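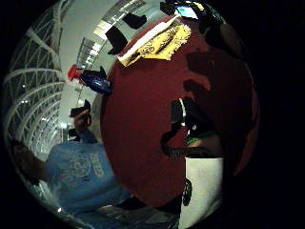
March, notebook entry, start 4:10 pm
By A., handheld demos, Sernbridge hall

OK, finally back on the demos after losing the morning to the file server (it's fine now, don't ask). We're at 1058 kept episodes and the target for the Trondton task set is 1660, so there's a way to go, but the pace is much better than last week!

Spray bottle and cloth today. I'm going slower on the approach than I used to, and I stop for a beat before closing the fingers. When I replayed my old ones I was basically swatting at things, and the policy learned to swat too, which serves me right.

Things I want to remember:

Tilt the wrist early. If I wait until I'm right on top of the bottle, the tracking jumps, and I threw out 3 episodes for exactly that before I caught on. Big plain surfaces seem to make it worse (my hunch, haven't plotted it), so I'm trying to keep some of the ceiling lights in view on every pass.

The Kanagaratnam grips are nicer on the thumb, but the left one squeaks. Needs a drop of something.

Sundora export still writes the gripper width in the wrong units on 2 of the channels. I patched it on my laptop only, so please don't pull from the shared folder until I've pushed the fix.

Next up: same task left-handed, then the cloth on its own. Batteries are on the charger by the door.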